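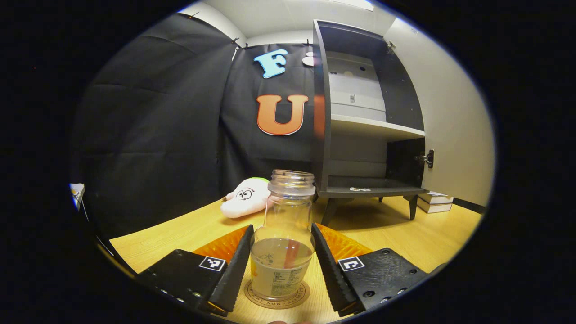

tosari42
Reusing drink bottles for homemade barley tea: does anyone really get the smell out? People swear by rice and vinegar. I've tried it twice and I don't buy it. Mine still has a bit of cloudy yellowish stuff at the bottom and the stick or straw or whatever it is standing in it, and the label stays on whatever I soak it in. Wide mouth, at least.

Moushumi_J
The glass doesn't hold a smell. Your cap does. Toss the cap.

huesnue31
Disagree. I've had old threads stink with a brand new cap. Get a brush in there.

tosari42
No cap on it and I'd still call it funky. So which is it?

Moushumi_J
Then it's that stick or straw. Wash that separately and report back.

huesnue31
Or recycle it. A jar costs 2 bucks.

tosari42
Not paying for a jar. Trying the brush tonight, not expecting much.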